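Marisol Escobedo
Thread, 1/19
I have now read the new shared guideline on benchtop arm work in offices, the one Kostness put its name to and Hartley is passing around to customers. All of it, including the annexes. I have opinions and a cold cup of tea.

2/19
Some background for people who don't follow me for this. I write and review work instructions for small arms, the kind that sit on a desk and pick things up. I've done it for 6 years. I have signed off on a lot of rules and I regret a fair number of them.

3/19
The document has 17 rules. Four of them are about handling. Nine are about paperwork. You can guess which ones people will follow and which ones they'll get audited on.

4/19
Rule 1: "The workspace shall be clear of all items not required for the task." Fine. Every guideline since the beginning of time has said this. My question is always the same one. Required by whom, and who decides while the thing is running?

5/19
Because the way it gets applied is that somebody sweeps the table bare, runs the arm for an hour, gets lovely numbers, and writes "tested in office conditions" on the sheet. An office with one object in it is a lab with worse chairs.

6/19
Rule 2 says to hold any lifted object "at the lowest practical clearance." I like this one! I'd like it more if it had a method. "Practical" is doing the work of a measurement here and it isn't up to the job.

7/19
Akadwood at least tried. Their in-house sheet says to write down the clearance you planned before the run, then compare. Two lines on a form. It would have fit in the Kostness draft easily, and I said so in March when comments were open.

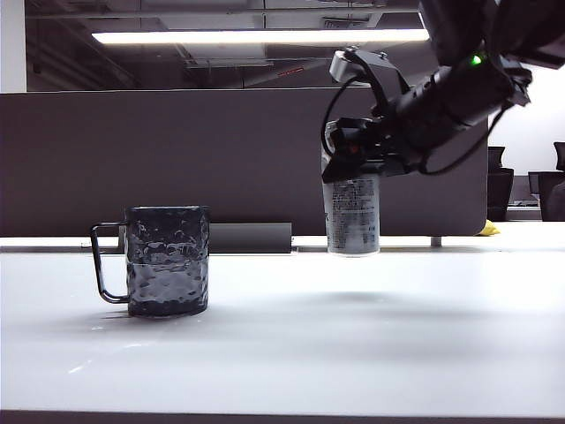

8/19
Rule 5, drinkware, is where I lose patience. It says no "breakable or liquid-holding vessel" may be on the surface during motion. So what's a can? Read it literally and you can't pick one up, which rules out half the tasks people want done on a white table in an office. Lift a can a little way off the top with a dark mug standing over to the left and you've broken the rule twice, once with the thing in the gripper and once with the thing nowhere near it.

9/19
And it matters, since the useful question gets skipped completely. How far is the mug from the path? Is it between the pick and the place? Does the operator know if it's full? A tinted one you can't judge by glancing at it. Put THAT in the rule. Ask people to check, and write down the answer.

10/19
What I use in my own instructions, take it or leave it:
Drinkware that is part of the task stays.
Drinkware that isn't gets checked by hand before power-on, and emptied.
Nothing that spills goes under the carry path, full or empty.
If you move it mid-session, you stop the arm first.

11/19
Someone will reply that the strict version is safer. Maybe on paper. I spent a good part of last year reading session logs at Drarunberg, 556 of them, and the strict version was ticked on every single one. Every one. I don't believe that any table anywhere has had such a perfect year.

12/19
A box that's always ticked tells you about the box. I'd trust a log with some "no" in it a lot more.

13/19
Rule 8, cables. "Cables shall be secured along their full length." Along an arm that bends? Secure a cable flat over a moving joint and you'll be replacing it. You need slack, and you need the slack to stay out of the fingers. The draft says nothing on slack. I checked the annexes twice.

14/19
My version: run the arm slowly to the ends of its range, watch the loop the whole way, and if it touches the gripper or the object at any point, fix it and go again. Takes a few minutes. No form needed, though I'm sure one will be supplied.

15/19
Rule 11 wants the status light "visible to all persons in the vicinity." Vicinity isn't defined. In an open office that could be the person at the desk or everybody between there and the elevators. Also, a green light means whatever the maker decided it means. On one arm I've used it meant "powered." On another it meant "safe to touch." The rule should make you post the meaning next to the arm. It doesn't.

16/19
The training section. 700 words on who may be called a "competent operator" and not one of them asks the person to stop the arm in front of you. I'd throw out the whole section for a single line: show me where the stop is, now press it while it's carrying something.

17/19
(The "while it's carrying something" part is there on purpose. Plenty of people have only ever pressed it with the gripper empty. Does yours hold on when it stops? Does it let go? Find out with something cheap.)

18/19
In fairness, two things I'd keep exactly as written. Rule 6, grip the body of a container and stay off tabs, lids and spouts. And rule 14, no reaching in to straighten an object while the arm is live, even "just a nudge." Those read like they came from a person who has stood at a table.

19/19
Hartley tells me a revised draft is coming. Hartley told me that the last time too. If you work with these arms and you have logs with real "no" answers in them, send me a message, I'd like to compare forms before I write my second round of comments.

Adding one more, seeing the replies. Yes, I know the guideline is voluntary. So was the last one, until purchasing departments started pasting it into contracts. Read rule 5 again and picture it as a contract term.

And to the person asking about gloves: it's in annex B, and it contradicts rule 9. I've sent them a note.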